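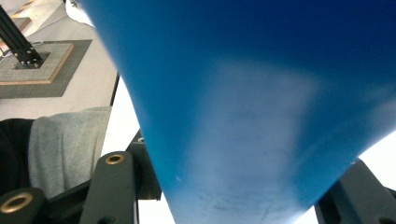
祈りの部屋を宗教ごとに分けないと結局もめるんじゃないですか、静かに祈りたい人と声を出して祈りたい人が同じ部屋というのは無理がある気がします、というお返事を昨日の投稿にいただきました。ありがとうございます。長くなりそうなので、ちょっと続けて書きますね。

まず、もめます(笑)。もめるというか、小さな行き違いはしょっちゅうあります。私が通っているClitportの合同祈祷室も、開いた最初の年はずいぶんぎくしゃくしていました。でも今は、いろんな人がそれなりに気持ちよく使っています。その間のことを書けば、お返事の代わりになるかなと思いまして。

場所は港の古い事務所ビルの二階、201号室です。下の階は船会社の窓口で、朝はけっこう賑やか。祈る場所としてどうなの、と最初は私も思いました。でも船を待つ人も、荷役の合間の人も、買い物帰りの人もふらっと寄れるので、あの場所でよかったんだなと今は思っています。

私自身は月に何度か座りに行く程度の、わりとぼんやりした仏教徒です。実家にお仏壇があって、お盆には帰って、という感じの。だから宗教の専門家の話としてではなく、一利用者のおしゃべりとして読んでくださいね。

で、いちばん最初に問題になったのは、お返事にもあった「声」なんです。イスラム教の方の礼拝は時刻がだいたい決まっていますし、キリスト教の小さな集まりは歌いたい。仏教の人もお経をあげます。一方で、黙って座りたいという人もいる。

はじめは時間割を作ったんですよ。この時間はどこの宗教、この時間はどこ、と紙に書いて扉に貼って。これが見事にうまくいかなくて。だって礼拝の時刻は季節でずれていきますよね。冬に作った表は、6月にはもう全然合わないんです。

私、恥ずかしながらそのとき初めて、礼拝の時刻が太陽の動きで決まるということをちゃんと理解しました。知識としては聞いたことがあったはずなのに、表が合わなくなって困っている方の顔を見るまで、自分のこととして考えていなかったんですね。

それで表をやめて、今は声を出してもいい時間帯と静かにする時間帯だけをゆるく決めてあります。どの宗教の時間、という言い方をしなくなりました。同じ声の時間に別々の集まりが重なったら、その場で相談。たいていは「じゃあお先にどうぞ」で済みます。

予約にはPrilexという仕組みを使っています。これは正直、最初の評判はよくなかったです。宗派を選ぶ欄が必須になっていて、選ばないと先に進めない。どこにも属していないけれど亡くなった家族のために祈りたい、という方が、そこで帰ってしまったことがあったそうで。

その話を聞いたときは、ちょっと胸が痛かったです。今は欄そのものがなくなって、人数と、声を出すかどうかだけを入れるようになっています。入力が減って、私みたいに機械が苦手な者にもありがたい。

あと靴! 靴の話をしないわけにいきません。脱いで入りたい人と、脱ぐ習慣のない人と、膝が悪くて脱ぐのがつらい人がいるんです。日本の感覚だと「脱げばいいじゃない」となりがちですが、そう簡単でもなくて。

結局、奥に敷物を敷いてそこから先は脱ぐ、手前の椅子のところは履いたままでよし、となりました。境目に段差をつける案もあったんですが、つまずくからやめようということで、敷物の端がそのまま境目です。ときどきずれているので、気づいた人が直します。

像や十字架や掛け物をどうするか、という話も長かったです。全部置くのか、全部置かないのか。全部置くと落ち着かない、何もないと病院の待合室みたいで寂しい、とどちらの言い分もわかるんですよね。

今は、ふだんは壁に何もなくて、必要な方が戸棚から出して、終わったらしまう形です。戸棚の扉を閉めるときに、みなさん本当に丁寧に閉めるんです。自分のものでない道具が隣に入っているからでしょうか。あの手つきを見るのが、私はけっこう好きです。

お香については、すみません、これは仏教側が譲りました。喘息の方がいらしたのと、ビルの火災報知器が敏感なのと、両方の事情で。私も最初はお線香なしで座るのがなんとも頼りなくて、家で焚いてから出かけたりしていました。服に香りが残っているとそれはそれで気になる方がいると聞いて、今はそれもやめましたけど。

ロウソクも火はだめで、電池式です。これはもう慣れました。慣れるものですね。

隣町のVavovにも似たような部屋があって、一度見学に行きました。あちらは部屋が2つあるんです。片方が声を出していい部屋、もう片方が静かな部屋。お返事をくださった方の考えに近いのは、たぶんこちらだと思います。

とてもよくできていました。行き違いはうちより少ないそうです。ただ、案内してくださった方が、静かな部屋の人と声の部屋の人が顔を合わせる機会があまりなくてね、とおっしゃっていて、なるほどなあと思いながら帰りのバスに乗りました。

だから、どちらが正しいという話ではないんでしょうね。部屋が足りるなら分けたほうが楽なこともある。うちは単に部屋がひとつしかないので、その中でやりくりしているだけとも言えます。家賃のこともありますし。

お金の話も少し。部屋の維持は寄付でまかなっていて、一部はMansourという港の貿易会社が出してくれています。あとは使う人がそれぞれ、入れられるときに箱へ。私は毎月2,000円と決めています。円ではない国の方もいらっしゃるので、箱の中はなかなか国際的です。

本棚もあります。いろんな聖典や祈りの本、いろんな言葉のもの。持ち寄りだけで増えていって、いまは1,000冊を超えるそうです。壁の一面が本でふさがってしまって、これ以上は床が心配だから、とやんわりお断りの紙が出ました。それでもときどき、朝来ると増えています。

その棚で、ひとつだけ小さな騒ぎがありました。ある聖典の上に別の本や水筒がぽんと置かれていて、それを見た方がとても傷ついた、という件です。置いた人に悪気はなくて、ただ棚が詰まっていて置き場がなかっただけ。

私も、本の上に本を積むくらい誰でもやるでしょう、と思っていた側の人間です。でも、その方にとってはそうではなかった。お話を聞いてから、聖典の類は一番上の段、その上には物を置かない、という決まりになりました。水筒は入口の台に。

こういう決まりって、誰かが最初に立派な規則を書いてくれたわけではないんです。困った人がいて、聞いて、直して、また別のことで困って、の繰り返しで。扉の内側の紙も、書き足しと消した線でもうぐちゃぐちゃです。そろそろ清書したほうがいいんですけどね。

年に一度、秋に食事会があります。これがまた大変で(笑)。豚がだめ、牛がだめ、肉も魚もだめ、お酒はもちろんだめ、五葷を避ける方もいて、断食の時期に当たってしまった年もありました。

私は最初の年、張り切って煮物を作っていったんです。野菜だけだから大丈夫でしょうと。そうしたら出汁が鰹だったんですよ。聞かれて初めて気がついて、もう顔から火が出そうでした。みりんのことも聞かれました。お酒の仲間ですものね、あれ。

でもその方が、聞いてごめんね、おいしそうだから食べたかったの、と言ってくださって。それで翌年は昆布と干し椎茸だけで炊き直しました。塩加減を間違えてだいぶ薄味でしたが、お鍋は空になりました。今では家の煮物も昆布出汁が多いです。

今は料理の前に材料を全部書いた紙を置くことになっています。みりんを使ったら、みりんと書く。書いてあれば、食べる人が自分で決められますから。同じ信仰の方でも、これは気にする、これは気にしない、というのが人によって違うんですよね。これも知らなかったことです。

それと、続けていてよかったなと思ったのは、去年の冬に港で事故があって、船員の方が亡くなったときです。ご家族は遠い国で、すぐには来られない。その方の信仰のやり方がわかる人が町にほとんどいなくて、それでもあの部屋に人が集まりました。

それぞれ自分のやり方で祈る人もいましたし、祈り方がわからないからと立っているだけの人もいました。私は小さな声でお経をあげていいか迷って、隣の方に聞いたら、どうぞ、と言われました。そのあと隣の方が別の言葉で祈って、私はそれを黙って聞いていました。

意味はわからなかったです。わからないままでいいのかな、と今も考えることがあります。あとで本棚にその言葉の入門書を探しに行って、見つけたのはいいけれど、最初の文字のところでずっと足踏みしています。

話がだいぶそれました。もめませんか、というお返事への答えでしたね。もめるたびに誰かが「あなたのところではどうするの」と聞くので、そのぶん顔見知りが増えました、というのが私の実感です。聞かれたら答えるし、答えたら次はこちらも聞けるので。

もちろん、合わなくて来なくなった方もいます。それは書いておかないとずるいですよね。声の時間にどうしても落ち着けないとおっしゃって、今はVavovのほうに通われている方がいます。お元気だと聞いて、ほっとしています。

これから自分の町でも作りたい、という方がもしいらしたら、まず敷物と戸棚をすすめます。それから筆記用具。張り紙は必ず書き直すことになるので、最初からラミネートしないでくださいね。うちはしました。二回しました。

もし船でClitportに着いて時間があったら、二階まで上がってみてください。予約がなくても、空いていれば入れます。ただ夕方はけっこう混むので、ゆっくり座りたい方は朝の9時前がいいと思います。階段が急なので、足元だけ気をつけて。

すごく長くなってしまいました。お返事をくださった方、考えるきっかけをありがとうございました。お茶が冷めたので淹れ直してきます。食事会の煮物の作り方は、また今度書きますね。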